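Boletim da oficina – mudança de fornecedor, prazos e a história das tintas

Vai tudo a correr porque o boletim fecha hoje, 28/11/2025, e ainda falta a agenda. Desculpem as gralhas.

Primeiro o papel. A Pitamier deixou de fazer o algodão de 300 gramas no formato grande, o que toda a gente aqui usava para as gravuras. Avisaram por email, duas linhas. Ficam 83 folhas na gaveta de baixo, e é isso até março. Quem tiver edições a meio que diga quantas precisa, por escrito, no caderno ao pé da prensa. Não vale tirar e escrever depois.

Alternativas: experimentámos o da Hudcombe. Mais barato, bebe bem a água, mas larga pêlo na segunda passagem e os negros ficam um bocado cinzentos. Para linóleo serve perfeitamente. Para água-tinta, eu não arriscava. Há também um papel da Fosel, mais creme, muito bonito, só que vem em maços de 10 e os portes custam quase tanto como o papel. Se fizermos encomenda conjunta compensa. Fica a ideia.

Tempo de molho, que é a pergunta que chega sempre: o Hudcombe quer menos do que o antigo. Vinte minutos na tina e depois entre mata-borrões, com peso em cima, de um dia para o outro se der. Com uma hora de molho rasgou-nos dois cantos. O Fosel aguenta tudo, até esquecimentos.
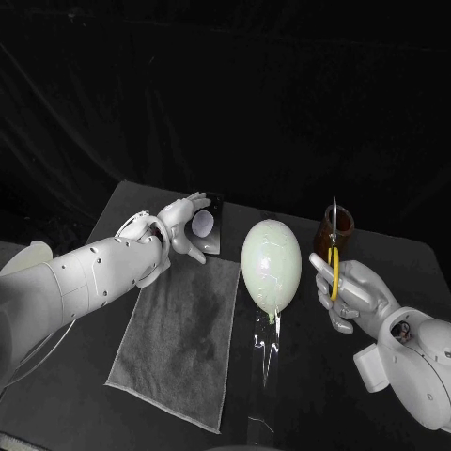
A Lurdes escreveu logo a seguir ao último boletim a dizer que não concorda nada connosco, que usa o Hudcombe há anos em água-tinta e que o problema do cinzento é da tinta e do feltro gasto, o papel não tem culpa. Diz ela que basta aquecer a chapa um pouco mais e limpar com menos tarlatana. Pode ser. Os feltros estão de facto velhos – já cá andavam antes da prensa grande. Vamos repetir a prova com o feltro novo quando chegar e logo se vê quem tem razão.

Por falar em feltros: o jogo completo fica em 162 euros, com portes. Sai do fundo comum, não se pede nada a ninguém. Mas por favor, tinta seca nas margens da chapa é que não. Biselem as arestas. Limpem as arestas. Já foi dito.

Tintas. A loja El Idrissi tem outra vez o preto de fumo em lata, 69 euros a de quilo. Parece muito, dura o inverno inteiro se puserem o disco de papel encerado por cima antes de fechar. O sépia continua esgotado. O vermelho que veio na última encomenda está demasiado mole, misturem com um bocadinho de carbonato de magnésio, pouco, à espátula.

Troca de provas: continua aberta. Tamanho postal, qualquer técnica, assinadas a lápis e com a edição marcada. Entregam na caixa azul. Quem entregou sem nome no verso (são várias!) que passe a identificar, há lá um galo muito bom que niguém reclamou.

Agenda: a sessão de ponta-seca mantem-se, à hora habitual. A de colagrafia passa para março. Tragam bata e trapos de algodão, os de fibra só espalham.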